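Shared Kitchens and Food Waste in Student Housing
Project report, second semester
Maritza Ospina

1. Background

The Lumden residence has seven floors, each with one shared kitchen. Every floor has the same layout, the same size refrigerators and the same bins. The residence office had been asking for some time why the garbage costs kept going up, and this project looked at one part of that question: how much food gets thrown out, and what kind.

Earlier reports from the Stitau building only covered the dining hall, where portions are set by staff. In a shared kitchen each person shops and cooks alone, so the results were not expected to match.

2. Method

Food waste was collected in separate green bins and weighed each evening at 9 p.m. Residents were told about the project by a notice on each kitchen door. The notice said what goes in the green bin and did not ask anyone to change what they ate. Liquids were left out.

The first period ran for four weeks with no changes. Before the second period, also four weeks, one refrigerator shelf on each floor was marked as a sharing shelf. Anything placed there could be taken by anyone. Shelves were cleared every Tuesday.

The scale was a Tumik bench scale lent by the chemistry store. It reads to the nearest 10 grams, but weights were added up by floor and rounded to whole ounces, as the residence office works in ounces.

3. Results

Total food waste in the first period was 3660 ounces. In the second period it was 2793 ounces. Bread was the largest single item in both periods, followed by cooked rice and salad greens. Meat was rarely thrown out.

The top floor had the biggest drop. The second floor went up slightly, mostly from one weekend when a birthday dinner left 446 ounces in the bin - without that weekend it would have been lower than before.

4. Problems

Some residents kept using the regular garbage for food, so all totals are too low. The two periods were also not equal in other ways. Exams fell in the second one, and people may have cooked less. There was no floor without a sharing shelf to compare against, which should be fixed if the project is repeated.

5. Next steps

Dr. Atallah suggested a short survey on shopping habits, and a draft is ready. Most bread was thrown out in half-full bags, so the first questions ask about package size and whether people freeze what they don't use. The survey will go to all floors in August - after that the bins will be weighed again for four weeks, with two floors left without a shelf.

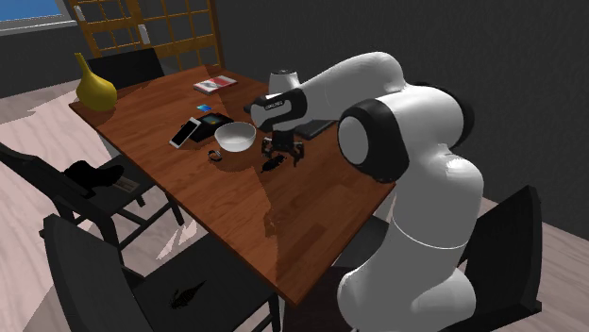
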